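**Wanted: people who do chores. Primville, from now until we're full**

Rosaire Petrenko here, Hadmont workshop. Writing this fast between two sessions so forgive the typos.

Short version. We want to know whether machines can do household and shop-floor chores yet. Not backflips. Wiping, stacking, putting the bottle back where it came from. My own answer at the moment is "some of them, slowly, on a good day". We need people to help us get a better answer than that.

The study is called Hisov. It has 241 chores on the list, most of them dull. Folding a tea towel. Refilling a shelf. Sorting cutlery. Getting a lid on a tub. You do each one several times with a pair of hand-held grippers, one per hand, and then the machine has a go at the same thing. We compare. On shelf stacking it's getting decent. On anything floppy, hopeless so far.

**What you'd be doing**

- 3 hour sessions, with a proper break in the middle
- standing at a table, mostly. Stools if you need one
- picking up, moving, pouring, putting away. All light things, nothing heavier than a full kettle
- some sessions on the mock shop floor (shelves, till, stock trolley)
- ten minutes at the end telling Manon what was awkward

That last one matters more than you'd think. If a job felt daft with two fingers, say so. We've dropped chores off the list becuase of what people told us, and rewritten a good few more.

**Who we want**

Anyone over 18 who can use both hands and stand for a while. Left-handers very welcome, we're short. Cleaners, shelf stackers, care workers, kitchen porters, parents of small children: you know this work far better than we do. No technical background needed. If you've never touched a robot, fine, most haven't.

Not suitable if you've got a wrist or shoulder injury at the moment. The grippers aren't heavy but it adds up over an afternoon. Come back when it's mended.

**Will this take my job?**

Gets asked every time, fair enough. Can't promise what anyone does with the results in ten years. What I can say is that at present the machine takes ages over a job you'd finish while talking to someone, and it still drops things. We publish the failures along with the rest. You can have a copy.

**Table work**

Bottles and cups come up a lot. Easy by hand, fiddly with two fingers, and harder again for a machine that has to judge where the rim is. 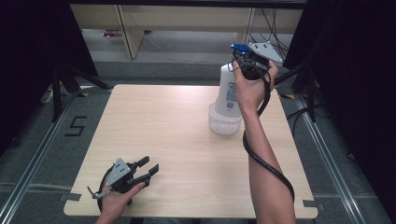 *Spray bottle and clear cup, one gripper in each hand.*

You'll get a practice round before anything counts. Most people feel clumsy for the first half hour and then it clicks. Wear something with short or tight sleeves, and flat shoes. Long hair tied back please.

**Practical stuff**

Hadmont is upstairs from the Després building supplies yard in Primville. Lift is round the side. Bus stops opposite. Parking in the yard after 4, not before, they will shout at you.

Paid by the session, travel on top. Rate depends on how long the session is and whether it's an evening one, Manon will send you the sheet. You can stop at any point and still get paid for that session.

We have 21 places left and want 3000 good runs before we stop. Mornings are nearly gone. Evenings wide open.

**To apply**

Write to Manon Lemieux at the workshop, or leave a note at the Després counter with her name on it. Tell us:

- which hand you use
- when you're free
- what chore you hate most (we do read these)

No CV. No cover letter. She'll ring you back, usually within the week, and book a first session. Bring ID and a drink.

R. Petrenko
Apr 9, 2021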